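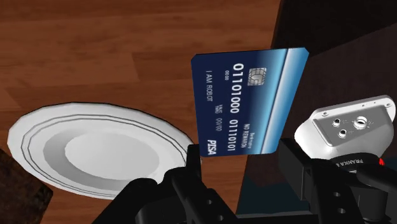

Simulation view: blue card held upright beside a white plate.

Dorkel opened its processor validation lab to visitors on Fri 1 May. I had put my name down for the afternoon group, which was led by Nesrin Canpolat, who runs the thermal side. The tour covered three rooms, and we were allowed to take notes at every bench except one.

The lab does not make chips. It receives finished desktop and laptop processors from design firms, fits them to test boards and measures how they behave under load. Most of the current work is on the Gralov, a laptop part with eight fast cores and four slow ones on a single die, sharing one pool of memory with the graphics block. The older part used for comparison is the Kurian, a conventional design with separate graphics and socketed memory.

The first room holds the power benches. Each board is fed from a bench supply through a shunt resistor, and current is sampled on every rail separately. Total draw at the wall is logged as well but is not used for the published figures, as it includes losses in the supply. Canpolat showed us a trace of the Gralov running a video export. Draw rose sharply in the first second, held for a short while and then dropped to a long flat section. The flat section is the figure the lab reports. The peak is written up separately, with its duration.

A visitor asked why the two parts were not simply run at the same power. The answer was that they are, in a second pass. The first pass uses the default limits set by the maker, the second fixes both at 45 watts. On the second pass the gap in the export test narrowed but the order did not change. On file compression the Kurian was slightly ahead, which Canpolat put down to its larger last-level cache.

The second room is kept at a constant temperature and is noisy. It has racks of closed laptops on mesh shelves, each with thermocouples taped to the underside and one fed in through the hinge. The throttling point for the Gralov samples was set at 85 degrees, measured at the die. We were shown two machines with the same processor and different coolers. The one with the single fan reached the limit in under four minutes, and its clock then moved up and down in small steps. The twin-fan machine never reached it during our visit, though we were only in the room for about 45 minutes. 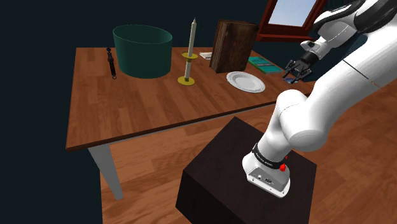

Simulated room with household objects on a wooden table.

The third room is for software. Nanna Ladefoged maintains the test suite, called Clandska, which at present has 151 separate workloads. They include compiling, spreadsheet recalculation, photo filters, physics and rendering. Each runs five times from a cold start. The highest and lowest results are dropped and the middle three averaged. If those three differ by more than two per cent the whole set is thrown out and repeated.

Ladefoged spent some time on translated programs, meaning those compiled for one instruction set and run on another. Short jobs suffer most. The translation is done once and stored, so a second launch is much quicker than the first, and a suite that reports only the average hides this. Clandska now lists first and second launch in separate columns. I would like to see more reviewers do the same.

She also had a memory bandwidth chart for the Gralov. With only the processor cores active the result was well below the rated figure, and it came closer once the graphics block was loaded too. Her view was that the cores cannot issue enough requests to fill the bus by themselves. That matches what I have measured on similar parts at home, with cruder tools.

The bench we could not write about was at the end of the third room, under a cloth.

Practical notes. The building is a 20-minute walk from the station and the bus stops at the gate. Ear plugs are handed out before the second room and are worth using. The handout has the full results for both processors as tables, but no error bars. Ladefoged said these would be in the next version, due in August. The lab takes questions about method by email and I have sent two, one on the sampling rate of the current logger and one on how the hinge thermocouple is sealed.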